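Folding cell notebook, Brorkby laundry, February

Started 6 a.m. with the early crew. Mwaipopo route is up to 100 bags this month and the folding bench is still the slow spot, so anything the cell can take off it is welcome. Arms came up clean, both homed first try. Very happy with the new mounts from Nernen – so much stiffer than the old ones. 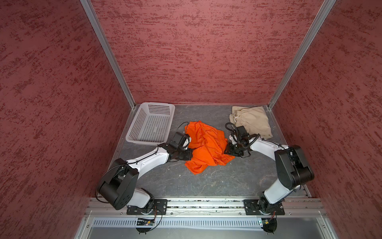
Asked the bench crew what they'd hand over first. All of them said shirts, and all of them want to keep the finishing and the customer notes. One of the women has been folding here for 20 years and her wrists hurt by lunch. She came by on both her breaks and had opinions on where to pinch a sleeve, good ones! Writing them up as grasp rules tonight. She should get her name on the sheet.

Shift plan as it stands: one person from the bench moves over to run the cell, same pay grade, swap every two hours. Need to ask Animon whether the operator screen can have bigger text. Half of us had our glasses off.
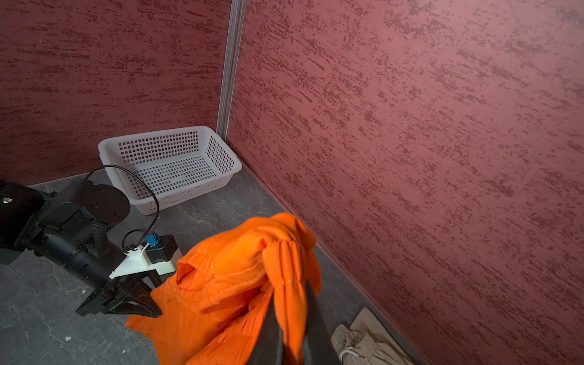

Book 6, p. 80

Long talk at coffee about speed. A good folder beats the cell easily and I don't mind that at all. What changes is the afternoon, when people are tired and the bags keep coming. If the cell plods along on the plain stuff, the bench can do the delicates without rushing, and maybe we stop asking for Saturday-type overtime in the busy months. I'm really excited about this part – more than about the arms, if I'm honest with the notebook.

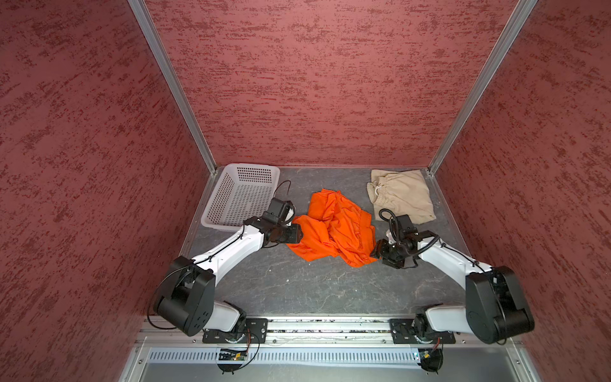
Bag order matters more than I expected for whoever is operating. The crew would like to set out the next item while the arms are busy with the current one, and I'd like that too. Beige ones with the drawstring parked in the back right corner, orange one in the middle, basket back left: keep that as the standard layout so nobody has to guess at changeover. Drawstrings need their own rule, the loop at the waistband is asking to be snagged. Tape marks on the surface? Check with the day lead.

To do: grasp rules, tape, screen text, spare cable clips.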